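Ticket 738
Queue: Facilities, small stuff
Site: Bruvevby, second-floor break room
Subject: Snack table keeps eating the snacks' basket (rattle, lean, mystery marks)
Priority: Low (submitter selected Urgent)
Opened: 17/01/2019

Original report

The table against the wall in the break room rattles whenever the door closes. The snack basket on it creeps toward the left-hand end over the course of the day and has gone over the side twice. There are also dark rings in the wood that will not come off. I have tried dish soap, the green side of the sponge, and anger. Please send someone or send a new table.

Reply from the desk

Thanks for the ticket. Before we send a new table, please stop using the green side of the sponge. Three questions:

Does it rattle with nothing on it?
Is the table touching the wall?
What is in the basket when it goes over?

Submitter

Yes. Yes. Snacks.

Desk

Understood. Could you be a little more generous with the last one?

Submitter

Boxes on one side, drinks on the other, whatever Lashari delivered that week. When it fell the first time it was nearly all drinks. The second time it was two drinks and a bag of pretzels, so I don't think weight is your whole answer.

Log, first visit

Table is the Sundstead, long version, bought for the old office and carried over in the move. Top is sound. The rings are the grain. They go all the way across, and they were there when we bought it. I wiped the surface with a damp cloth in front of the submitter, who watched the cloth closely and asked me to try again harder. I did. Still grain.

Rattle confirmed by closing the door 6 times, to the delight of the people eating lunch. The back edge of the top knocks against the wall. Pulled the table out a finger's width and the rattle stopped. Pushed it back and it started again. Left it pulled out.

Put a level on it. The left end is low. A drink bottle set down on its side rolled left without any encouragement.

Submitter, next morning

Somebody has pushed the table back against the wall. It rattles. I am not saying who.

Desk

We aren't asking who. We'll put felt on the back edge so it can be pushed anywhere anybody likes.

Log, second visit

Felt strip on the back edge, full width. Door closed repeatedly, no rattle.

Left end: the front leg on that side has a screw-in foot and it was wound all the way in. Wound it out until the level was happy. The foot at the back on the same side was missing. Somebody had put a folded beverage coaster under it, and the coaster had given up some time in August judging by the date on the event it was advertising. Ordered a foot from Taller, part 759. Fresh cardboard in the meantime, neatly folded, because I have standards.

Submitter

The basket still moved. It was in the middle when I left and it was over to the left when I came in.

Desk

Is it possible that a person moved it to reach something?

Submitter

It's possible. I would like it noted that I find it unlikely.

Desk

Noted.

Log, third visit

Foot arrived from Taller. It fits. Cardboard retired. Level checked at both ends and in the middle, front to back and side to side. Bottle placed on its side stayed put while I drank a coffee.

Went through the basket while I was at it. It's the gray plastic one with the open sides, and the bottom is smooth and slides on this finish like a hockey puck. Cut four squares of non-slip liner and stuck one under each corner. Gave it a shove with one hand and it objected, which is what we want. 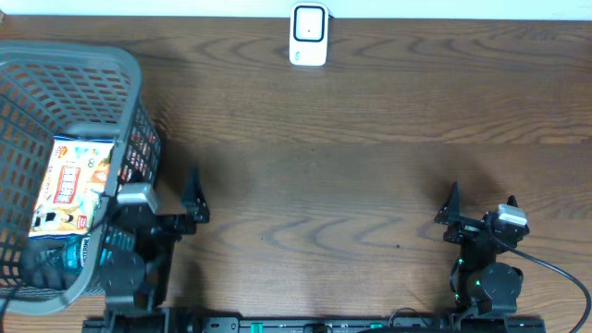 Basket at the left end, snack box and bottle with the teal-blue label inside. Small white device at the back by the wall. Marks in the top are wood grain.

Submitter

Looks fine. Why is it at the left end?

Desk

Because that's where you people keep putting it, and with the level sorted it can live there. If you'd like it in the middle, it will now stay in the middle. We've tested this with a shove.

Submitter

I still think one of those rings is from a mug.

Desk

Which one?

Submitter

I'd have to come and point.

Resolution

Felt on back edge, one foot adjusted, one foot replaced, liner under basket. Surface: no fault found. Do not sand, oil, bleach or scrub. There are 1,000 squares of non-slip liner in the supply closet because the roll only came in one size, so anybody with a sliding object should feel free.

Status: Closed
Reopened by submitter: "Pointed at the ring. Was told it was grain."
Status: Closed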